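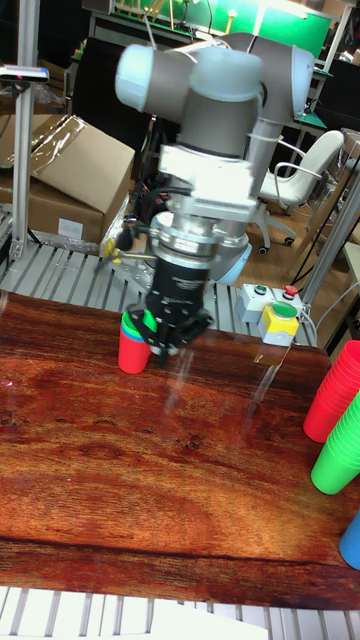 Stacking cups, nested, over the wood-patterned tabletop.

Brastwood 67 table top: long-term review

The Brastwood 67 is a bare table top sold without legs, aimed at people who already have a frame or trestles and want a surface that will put up with daily use. The number is the depth in centimetres. It comes in two lengths and four printed wood patterns, of which the shop I used, Turitz, stocked only two. I bought the longer one in March and it has been in use most days since then, first as a desk and later as a general work table.

Construction

The core is particle board with a printed decor layer on both faces, and a 2 mm edge band on all four sides. Having the same layer on the underside matters for flatness. Tops with a cheaper paper backing take up moisture unevenly and tend to cup, usually across the depth. I checked mine with a steel straightedge on delivery and again in the autumn. On delivery the gap at the centre was too small to get a 0.2 mm feeler under. In the autumn the 0.2 mm went in and the 0.3 mm did not.

The edge band is well fitted on the long sides. One short side had a ridge of glue that I took off with a plastic scraper. Corners are eased to a small radius, enough to be comfortable under the forearm.

There are no pre-drilled holes. The leaflet gives a drilling pattern for Brastwood's own frame and nothing else. I used the Gornirby frame, whose slots are wider apart, and marked out from the frame itself. Pilot holes at 2.5 mm took the screws cleanly. Set a depth stop, as the board is 25 mm and the screws supplied with the frame are 20 mm before you allow for the bracket.

Surface

The pattern repeats, and on the longer top you can find the repeat if you look for it. The texture is slight. A ballpoint on a single sheet of paper writes without skipping, which was not the case on the Dagdag top I had before, where the grain was embossed deeply enough to feel through the page.

Stain tests, one hour each, wiped with a damp cloth: black tea, no mark; beetroot juice, no mark; turmeric in oil, a faint yellow that went after a second wipe with washing-up liquid; permanent marker, removed with isopropyl alcohol. A mug straight from the kettle left nothing. I did not try a pan.

Scratches are the weaker side. Dragging an unglazed pot base across it left a pale line 40 mm long, visible in low light and still there. Hard plastic and steel cutlery have done nothing.

Stiffness

With the frame rails in place, sag is not an issue. On two trestles set near the ends it is – I measured 3 mm at the centre under a 20 kg load, most of which recovered overnight. Use a third support or a rail if you intend to stand anything heavy in the middle.

Price and alternatives

I paid 337 for the top alone. The solid oak version in the same range is 699 and will need oiling. Dagdag's nearest equivalent is 439 with legs included, and for anyone starting with nothing that is the better purchase, deep grain or no.

Lihua Gu asked under the earlier desk review whether the top can be cut down. It can, with a fine blade and the cut edge banded afterwards, but the warranty goes with the offcut.

Reviewed by Orla Nic Giolla
Updated Saturday, December 7, 2024 – autumn flatness reading added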